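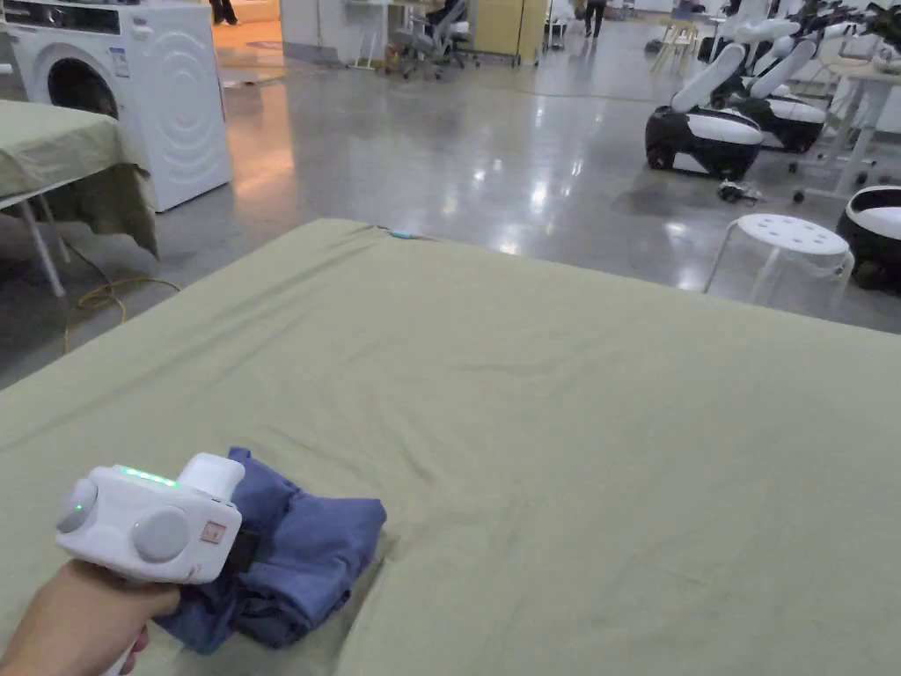

報道関係者各位
株式会社グルルニコ

洗ったものを、広いところでゆっくりたたむ。洗濯とたたみの部屋「スドゥットデン」、2月にフラルステッドで開室
ベッドをそのままたたみ台に。ナジャール社と仕立てたオリーブグリーンの布も同時に発売します

暮らしの布まわりの品を手がける株式会社グルルニコ(Grurnico、以下グルルニコ)は、フラルステッド(Flallstead)の本店の奥に、洗濯物をたたむための部屋「スドゥットデン(Sudutden)」を2月に開きます。あわせて、織物を手がけるナジャール(Najjar)と一緒に仕立てた、ベッドと小机のための掛け布「スドゥットデンの布」を、本店と通信販売で取り扱いはじめます。

洗濯の話というと、どうしても洗剤や干し方のことが中心になります。私たちも長いあいだ、物干しや洗濯ネットのご相談をたくさんいただいてきました。けれども店先でお客さまと立ち話をしていると、話はいつのまにか「そのあと」に移っていくのです。乾いたシャツが椅子の背に積まれたまま朝になる、ソファの半分が一週間ずっと洗濯物の席になっている、たたんでも置くところがないのでまたかごに戻してしまう……。伺うたびに、うちもそうです、とつい身を乗り出してしまいます。今回の部屋は、そんな立ち話を何年も続けているうちに、だんだんと形になってきたものです。

■ ベッドの上は、家のなかでいちばん広いたたみ場所

スドゥットデンの主役は、オリーブグリーンのシーツをかけた大きなベッドです。寝るための場所としてではなく、洗濯物を広げてたたむための台として使っていただきます。

初めて来られた方は、たたみ部屋と聞いて、背の高い作業台がずらりと並ぶところを想像されるようです。じつは私たちも最初はそのつもりで図面を引いていました。ところが試しに社員の家を訪ねてみると、みんなベッドの上でたたんでいるのです(なかには床に座って、テレビの前で、という者もおりましたが)。毛布を広げても端がこぼれず、たたみ終わったものを奥に並べておけて、疲れたら縁に腰かけられる。それならば部屋のほうをふだんの暮らしに合わせようということで、作業台の図面はしまい、ベッドを入れることに決めました。

ベッドのそばには、同じような色合いの布をかけた小さめのテーブルがあります。こちらは、たたみ終えたものをひとまず預けておく場所です。人によっては、迷っているもの、つまりボタンが取れかけているもの、そろそろ小さくなったかもしれないもの、片方しか見つからない靴下などを置く場所にもなるでしょう。そのテーブルのうしろには、白い前開きの洗濯機があります。丸い扉から取り出して、振り向けばすぐに広げられるという近さで、ここはずいぶん何度も配置を直しました。

企画を担当したオクヒ・ソンは、次のように話しています。

「洗濯機から台までが遠いと、人はかごを使いますよね。かごに入れると、今度はかごのまま置いておけてしまうんです。私はそれをもう何年もやってきました。ですから、とにかく近くしてほしいと、そればかりお願いしていました。設計のみなさんには、またその話かという顔をされましたけれど、できあがった部屋に立ってみたら、ああ、これでよかったと思いました」

■ ぴんと張りすぎない布のこと

「スドゥットデンの布」は、ベッドにかける大判と、小机にかける小判の2種類です。色はどちらもオリーブグリーンの1色のみといたしました。

色を決めるまでには、かなりの時間がかかりました。はじめは白で考えていたのですが、白いシャツや白いタオルを置くと、布と洗濯物の境目がわかりにくく、袖を見落としてしまうことがありました。濃い紺にしてみると、今度はデニムが沈んで見えます。明るい色でも濃い色でも、白いものでも青いものでも、置いたものの形がすぐに目に入る色はないだろうかと、ナジャールの工房に見本の布を何度も出していただいて、ようやくたどり着いたのが、すこし落ち着いたこの緑です。青い布をのせたときの映り方がとりわけきれいで、見本を囲んだ全員の意見がめずらしくそろいました。

もうひとつお伝えしておきたいのは、しわのことです。この布は、ベッドにかけるとおおむね平らになりますが、やわらかなしわや波打ちがところどころに残ります。ぴしりと張りつめたホテルのシーツのような仕上がりをご期待の方には、ひょっとすると物足りないかもしれません。私たちとしては、上でたたんだり、積んだり、腰かけたりして使う布ですから、かけ直すのに身構えるようなものにはしたくありませんでした。小机のほうも、側面へゆったりとひだを寄せて垂らしていただければ、それで十分にさまになります。

織りと仕立てを受け持ったナジャールのハリル・ダルウィーシュからも、言葉が届いています。

「ベッドの布をつくってほしいと言われたので、寝心地の話をたくさん用意して打ち合わせに行きました。すると、寝ません、たたみます、と言われたのです。あのときは少し困りました。でも、たたむための布だと思って織りはじめると、気になるところが変わってきます。上にのせたものが滑りすぎると角がそろわないし、引っかかりすぎると袖が送れない。ちょうどよいところを探すのは、久しぶりに若いころの修業を思い出すような仕事でした。工房の者たちも、休憩のたびに自分の上着をのせてはたたんでいましたよ」

■ デニムから始める、たたみの時間

部屋では、どなたでも参加いただける「たたみの時間」を開きます。1回60分、定員は4名です。お持ちいただくのは、ご自宅の洗濯物をひと抱え。洗って乾かしてあるものをそのままお持ちくださっても結構ですし、部屋の洗濯機をお使いになりたい方は、ご予約のときにその旨をお知らせください。

最初に取りあげるのは、デニムのような厚手の青い布ものです。初心者の方には薄手のTシャツのほうがやさしいのでは、とよく聞かれるのですが、厚い布は手を離しても形が残りやすく、どこで折ったかが自分の目でよくわかります。そのかわり、重なったところに厚みが出て、下のほうの折り目がだんだんずれてきたり、角がつんと上を向いてしまったりもします。それを手のひらでなだめながら少しずつ落ち着かせていくのが、なかなか楽しいのです。

たたみの時間のおおまかな流れをご案内します。

はじめに、持ってきたものをベッドの上にすべて広げます。積んであると量が多く見えてしまうものですが、広げてみると案外そうでもなかった、と肩の力が抜ける方がいらっしゃいます。

次に、厚手のものを手前に寄せます。ベッドの縁に近いところで、体をかがめすぎずに折れる位置を、それぞれの背丈に合わせて見つけてください。生地を軽く振ってから置き、縫い目をたどるようにして半分に合わせます。縁がぴったりそろわなくても構いません。折ったら一度、手を平らにして上からそっと押さえ、空気を逃がしてから次の折りに進みます。

しまう場所のことも、ここで考えます。引き出しに立てて入れるのか、棚に重ねるのかによって、仕上がりの幅は変わってきます。ご自宅の引き出しの内側の幅を測って、紙に書いてお持ちいただくと話が早く進みます。測り忘れた方は、指を広げて「このくらい」でも大丈夫です。私たちも、そのくらいのあたりのつけ方で長いことやってまいりました。

薄手のもの、小さなものは後半に回します。ハンカチや靴下は最後の楽しみにとっておくという方もいらっしゃれば、先に片づけて勢いをつけたいという方もいて、このあたりは好みがはっきり分かれます。どちらの流儀も歓迎いたしますので、隣の方のやり方をのぞき見しながら、どうぞおしゃべりもご一緒に。

たたみ終えたものは小机に預け、お茶をお出しします。持ち帰り用には平たい布袋をお貸ししますので、せっかくそろえた角をあまり崩さずにお帰りいただけると思います。袋は次にお越しになるときにお返しください。

■ 開室に先立って

この部屋を考えはじめてから、グルルニコでは社員とそのご家族、近所のお客さまにお願いして、17のお宅の「たたむ場所」を見せていただきました。台所の食卓、廊下の長椅子、階段の途中の踊り場、子ども部屋のベッドと、ほんとうにさまざまでした。きれいに片づけてから迎えてくださった方も、あえてそのままの様子を見せてくださった方も、この場をお借りして心よりお礼を申し上げます。踊り場でたたむという方から教わった、段ごとに家族それぞれの分を置いていく方法は、私たちの部屋には階段がないのでそのまま真似ることができず、いまだに少し悔しい思いをしております。

オクヒ・ソンはこう続けています。

「どのお宅でも、たたむのが苦手でお恥ずかしい、とおっしゃるのです。でも手元を拝見していると、みなさんちゃんとご自分のやり方をお持ちでした。正しいたたみ方をお教えする部屋というより、広いところで、明るい気持ちで、いつもの手つきを続けていただく部屋になったらいいなと思っています。私自身は、シーツのたたみ方だけは今でも母に敵いません」

■ お手入れとご使用について

「スドゥットデンの布」は、大判、小判ともにご家庭の洗濯機で洗っていただけます。初めて洗うときは、色の薄いものとは分けてください。脱水のあとは長く置かずに取り出し、二人で端を持ってぱんと引き合ってから干すと、しわの出方がやさしくなります。お一人のときは、竿にかけてから裾を軽く下へ引くだけでも違います。アイロンはお好みでどうぞ。工房ではかけておりません。

ベッドにお使いになる場合は、お手持ちのシーツの上から重ねるかたちでかけていただくのがおすすめです。夜は布をはずして足もとにたたんでおけば、寝室はすぐにいつもの寝室に戻ります。そのままかけて休みたいというお声も試作のころからいただいておりまして、もちろんそれも差し支えありません。ハリル・ダルウィーシュの用意した寝心地の話も、そのときには役に立つことと思います。

■ 概要

名称:洗濯とたたみの部屋「スドゥットデン(Sudutden)」
場所:フラルステッド、グルルニコ本店の奥
開室:2月
催し:「たたみの時間」1回60分、定員4名、要予約
持ちもの:洗濯物をひと抱え、引き出しの内側の幅を書いた紙(お持ちになれる方のみ)
ご予約:本店の店頭、またはお電話にて承ります

商品名:スドゥットデンの布
種類:ベッド用大判、小机用小判
色:オリーブグリーン
織り・仕立て:ナジャール
取り扱い:グルルニコ本店、グルルニコ通信販売

■ グルルニコについて

グルルニコは、フラルステッドに本店を置く、暮らしの布まわりの品の店です。洗濯ネットや物干し用の小物、布袋、ふきんなどを企画し、販売しています。修理のご相談もお受けしており、古い布袋の持ち手の付け替えは、おかげさまで一年を通して途切れることがありません。

■ ナジャールについて

ナジャールは、寝具や食卓のための布を織り、仕立てまでを一貫して行う工房です。グルルニコとは、ふきんの共同製作をきっかけにお付き合いが始まりました。

■ 取材のお申し込み

開室前の見学、「たたみの時間」への体験参加、布の見本の貸し出しを承っております。体験参加をご希望の記者の方は、どうぞご自身の洗濯物をお持ちください。手ぶらでお越しの場合は、店のふきんの山をご用意してお待ちしております。

お問い合わせ先:株式会社グルルニコ 広報担当 オクヒ・ソン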